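Reading time: 3 min

3.2 Task Setup

The student team at Morside was given one task, table resetting, with 200 demonstrations recorded per arm. Dishes are arranged singly and in stacks on a gridded cloth (Figure 4).
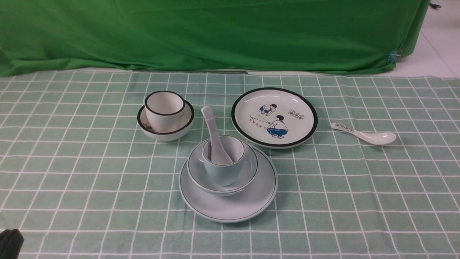
Bhatia objected in review that stacked dishes should be scored separately, as one failed grasp can spoil several placements. We adopted this rule in July.

Wrist views were logged at every step - the spoon is the smallest target.
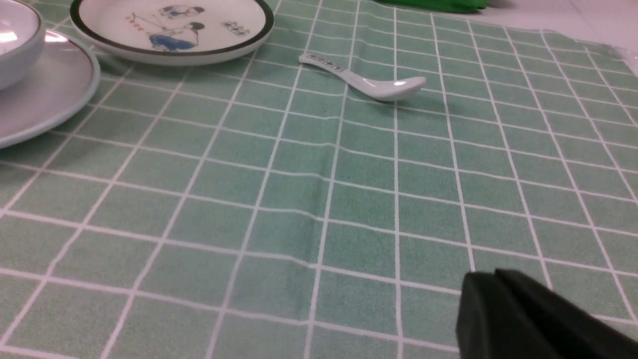
Salim Kashindye
Student lead, Brundo course project

Of 583 attempts, 3 were discarded for logging faults.

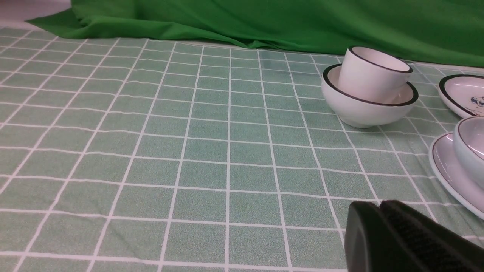
Grasp planning used rim detection only. The dark line around each rim gave a usable edge against the green cloth, but a cup tilted inside its bowl presents two rims close together, and these were labeled by hand.

Related
Flukamby: A Gripper Kit for Student Clubs
Scoring Rules for Stacked Objects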